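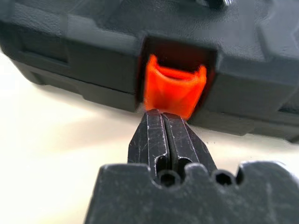 Gototix carrying case, black, with orange latch

General

The Gototix is a hard carrying case in black plastic for hand tools, meters and small parts. It is sold empty, without inserts. The outer surface is lightly textured and the lid is ridged. The latch is orange and sits in a squared recess in the lid, above the seam.

Latch

The latch opens from its lower edge. Push a fingertip under it and lift until it releases. Close the lid fully before pressing the latch home, as forcing it against a raised lid will bend the hinge pin. Replacement latches are supplied by Ahonen in packs of 3 and are fitted without tools.

Handling and storage 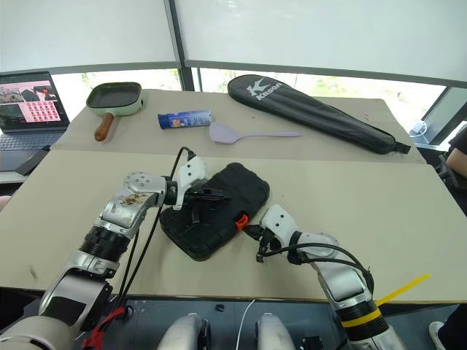
Cases should be stored flat, lid up, and allowed a little clear space on the latch side. The base lip takes the weight and the case does not need a mat. With the case lying on a tabletop, the orange latch projects beyond the side of the body, so a case pushed hard against a wall or another case puts a constant load on it. The handle recess is moulded in and should be kept free of labels. Do not stack more than 14 cases.

Technical data

Material: plastic, black
Latch: plastic, orange
Maximum contents: some 800 g per layer of foam, if foam is used
Minimum order for printed lids: 100
Guarantee: two years from delivery, latch excluded

Cleaning

Wipe with a damp cloth and mild soap. Solvents dull the surface and should not be used on the latch. Grit in the recess can be brushed out with the latch open.

Ordering

Runell supplies the case singly. Foam inserts are made by Prostex and ordered separately. For printed lids, send artwork to Dorota Makowska. Questions on spare latches go to Tapio Seppälä at Ahonen.

Page revised January 13, 2022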